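Drekano says its print portal will end the paper chase. Its customers want to see the bill first
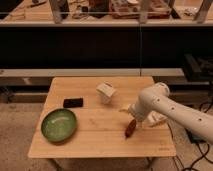

A green bowl on a bamboo tabletop.

By Benedita Carvalho
November

We use cookies to remember your settings and to count visits. Carry on reading to accept them, or change your choices at any time.

Drekano, the trade printer, has switched on a web ordering portal that it says will let firms with several branches buy their business cards, letterheads and leaflets from one login. The service is called Sovau. It went live this month with 1,344 templates and a promise that any branch manager can place a repeat order in 2 minutes.

That may be so for a repeat order. It says little about the first one, when someone at head office has to load the logos, fix the fonts, set up each branch address and decide who is allowed to spend what. Drekano's launch notes give that work a single line, under the heading "Getting started", and put no time on it.

The idea is hardly new. Printers have been selling locked templates over the web for years, and plenty of offices have an old login for one somewhere, along with a price list that stopped being true long ago. What Drekano claims to have added is an approval step, where an order sits in a queue until a named person lets it through, and a stock count for items held in its warehouse.

Telitell, a phone repair chain with 132 shops, is the only large customer named so far. It has been on the system since a trial in the spring. Drekano says the chain's print spending fell by 12 per cent over that time, and the figure appears twice on the front page of the Sovau site.

It would be worth more with some working behind it. Asked whether the saving came from the portal or from Telitell ordering fewer leaflets, Drekano said it "reflects the overall benefit of a joined-up approach". Asked whether the sum included the monthly fee, it said pricing was a matter for each customer. Telitell did not reply to questions.

The fee is the other sticking point. There is no public price list. Buyers are invited to book a call, and the terms seen by this site tie them in for a minimum period, with notice to be given in writing - an odd touch for a firm that says it wants to do away with paper forms. Artwork loaded on to Sovau can be downloaded again as flat PDFs, but the editable templates stay with Drekano. A customer that leaves will have to build them again elsewhere.

Not everyone in the trade is rushing to follow. Sayegh, a smaller rival that still takes most of its orders by email and phone, said it had looked at a portal of its own and put the plan to one side. Its customers kept ringing up to check that their online orders had arrived, it said, and staff ended up handling each job twice.

Drekano says phone support for Sovau is open from 9am to 5pm and that same-day proofs are available on orders placed before noon. Proofs for anything outside the standard templates will be charged as extra. A version for mobile phones is planned, with no date given.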